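Fold thick black fabric on a flat surface. The method suits soft, heavy pieces up to 600 g per square meter that bunch when lifted by one edge.

## Before folding

Clear a flat area larger than the piece at full spread. Shake the fabric once and lower it slowly. Lint shows strongly on black, so wipe the surface first and let it dry for 15 minutes.

## Release the creases

1. Find two neighboring corners and hold one in each hand.
2. Lift until the lower edge hangs free. Rounded folds near the middle mean the weight is still gathered there.

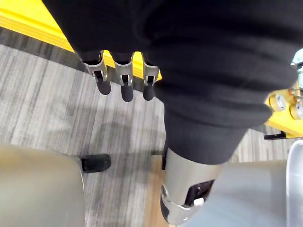

3. Lay the hanging edge down first, then walk the rest back over the surface. Keep light tension between the hands.
4. Smooth from the center outward with the flat of the hand. Do not pull on the corners.

## Fold

Bring the left edge to the right edge and align the corners. Repeat from top to bottom. For a shelf 40 cm deep, finish with a fold in thirds, 14 cm per panel at most. Press out trapped air before each fold.

Store with the closed edge facing out. Ladan Soltani's shelf chart for Varnavby lists the black pieces on the lowest shelf, under the lighter ones.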